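**Ticket: Flosel washer stops with 16 minutes left, drum full of water**
Status: open (I think? The form said "received" and then logged me out)
Opened: 22nd February

Hi Flosel support,

I already sent the short version through the app, but the box ran out of room right when I was getting to the good part, so I'm pasting my whole log in here. Sorry for the length. I'd much prefer you had everything than have us go back and forth asking if it's plugged in. It's plugged in!

**The problem**

Front loader, bought from the Irley outlet store in January. It washes fine, it rinses fine, and then the display gets down to 16 minutes and sits there. The drum rocks back and forth a little like it's thinking about it. Then it gives up, beeps, and shows the little faucet symbol with a line through it. Door stays locked, water stays in. No letter or number code, just the faucet.

The manual says the crossed-out faucet means "no water supply," which makes no sense to me with a drum full of water.

**What I tried, in order**

*Power off, wait, power on.* Door unlocks after a while, but it won't drain until I pick Drain & Spin by hand. When I do that it empties right away and spins at full speed. So I don't think it's the pump itself.

*Cleaned the pump filter.* I put a baking pan under the flap and still soaked the floor mat. Got out a hair tie, a dime and a lot of gray fuzz. Felt great about it, ran a load, same stop in the same place.

*Checked the drain hose.* It goes up and over into a standpipe behind the machine. I had shoved it in pretty deep when I installed it, and the manual says not to, so I pulled it back out to the mark on the hose and zip-tied it. First load after that finished! I told everyone in the house it was fixed. Second load stopped at 16 again.

*Changed detergent.* I'd been using the Luvitz concentrate and probably using too much of it. Dropped down to the lowest line on the cap. Fewer suds in the window, same stop. I've stayed at the low line anyway and the clothes smell fine.

*Different cycles.* Here's where it gets interesting (to me). Quick Wash: never fails. Cottons warm: fails. Cottons cold: fails. Delicates: finishes every time. Bedding: fails, and takes forever doing it.

*Inlet screens.* Shut both valves off, took the hoses off, looked at the little mesh screens. The cold one was clean. The hot one had some grit in it, orange-ish, like rust flakes. Rinsed it, put it back, tightened by hand and then a bit more with pliers. One drip, fixed it with a new washer (the rubber kind - confusing word for this ticket).

*Leveling.* It was a hair low at the front left. Turned the foot until the bubble sat in the middle. The spin is a lot quieter now, so that was worth doing, but it still stopped on the next Cottons load.

**My theory, feel free to laugh**

I went and stood next to it with a flashlight and watched a whole Cottons cycle. Right before it quits, it tries to take in more water. I can hear the valve click open, and I hear a little hiss, and not much comes in. There's a Torvik leak shutoff on the supply line that came with the house, and it has a dial on it. The dial was set to 50, whatever 50 is. There's no unit printed on it anywhere. If that thing decides the washer has used too much water and pinches the line, then the last rinse would never fill, and the faucet symbol would be telling the truth. The water in the drum would just be whatever trickled in before it gave up.

Quick Wash and Delicates finishing would fit too, if they use less water in total. I don't have numbers for that and the manual doesn't list them.

I've turned the dial up to the next notch and run two loads. One was Cottons cold, finished. The other was Cottons warm and it did pause at 16 for long enough that I started swearing at it, but then it picked up and finished. So: better? I haven't tried Bedding yet.

**What I'd like to know**

- How much water does this machine want on Cottons and Bedding, start to finish?
- Does the faucet symbol come up for slow fill as well as no fill?
- Is it OK to leave the drum full for a bit when it stops, or should I drain it right away every time?
- Is there any kind of history I can pull off the machine? The app only shows me the last cycle and calls it "Completed," even when it wasn't.

I'm home most mornings if somebody wants to call and have me hold the phone up to the valve. Please don't close this one yet - I've got a big pile of sheets to get through first and I'll add a note after.

**Attachments (2)**
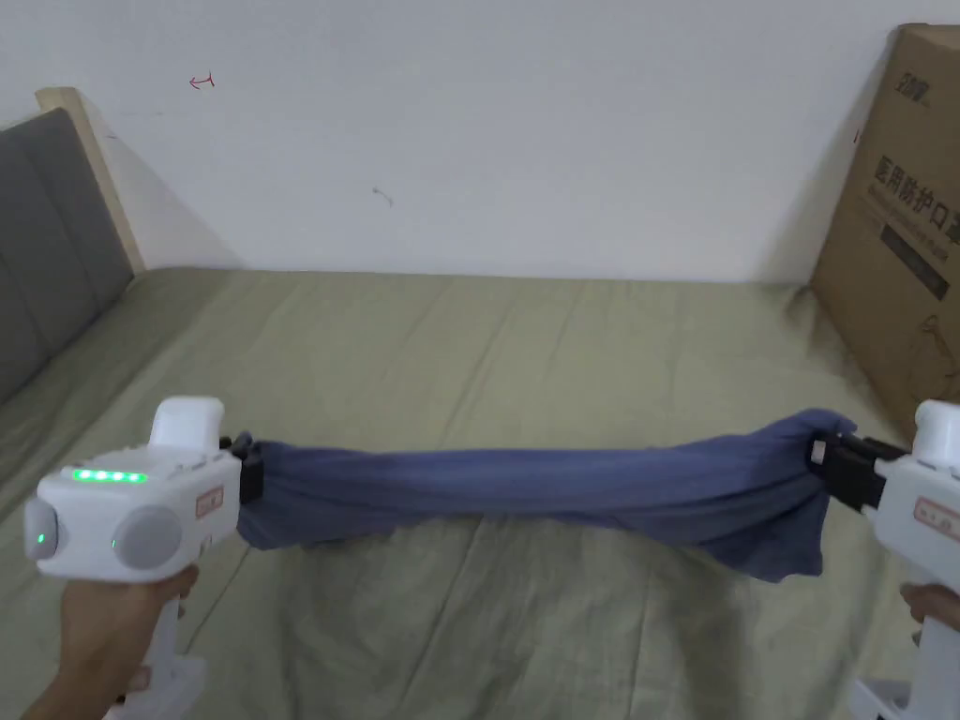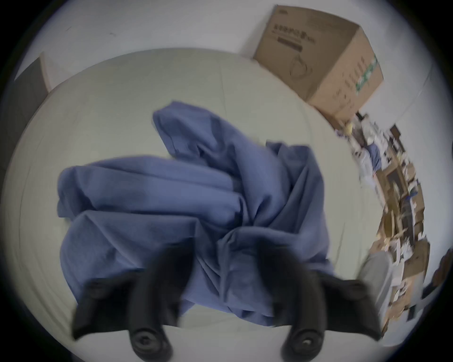

Blue fabric in both, held up over the olive-green bed sheet in the first.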